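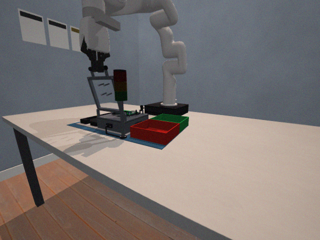

Workbench

By Maricica Stanciu
Nov 1, 2023
12 comments

A workbench is a sturdy table made for doing jobs on, and I'd argue it's the most underrated piece of furniture there is. People have used them for as long as they've been shaping wood, and the basic idea has hardly changed – a flat top, solid legs and enough weight that nothing slides around when you lean into it.

Height

Most books tell you to measure from the floor to your wrist and build to that. It's a fine start for planing and sawing, but I find it too low for fiddly work. My friend Lucian Coman fixes clocks and likes his bench nearly up to his chest, so he can sit with his elbows resting on it (I tried this for an afternoon and loved it!). If you do a bit of everything, go somewhere in between and keep a stool handy.

Tops

Woodworkers mostly go for thick hardwood, and beech and maple are the old favorites. Metalworkers like steel, and people who work with electronics use a mat that carries static away to ground. Softwood is cheaper and dents if you look at it funny, but dents sand out. I built mine from pine and spent 50 dollars on the lumber, then a good deal more on clamps.

Vises

A bench without a vise is still a bench, though you'll want one pretty quickly. The front vise grips boards along their edge, the tail vise works with pegs called dogs to hold a board flat, and the leg vise is the big old-fashioned one that reaches nearly to the floor. I have a soft spot for leg vises. There's a lovely one in the old joiners' shop at Rumgate, and Valentin Văduva let me crank it back and forth until he got tired of the noise.

Care

Wipe up glue before it sets, and put on a coat of oil now and then – I do mine every April. Wooden tops move with the seasons, so check yours with a straightedge and plane down the high spots. Skip the shiny varnish, as it makes everything skate about.

See also: sawhorse, shaving horse, vise

Shares: 100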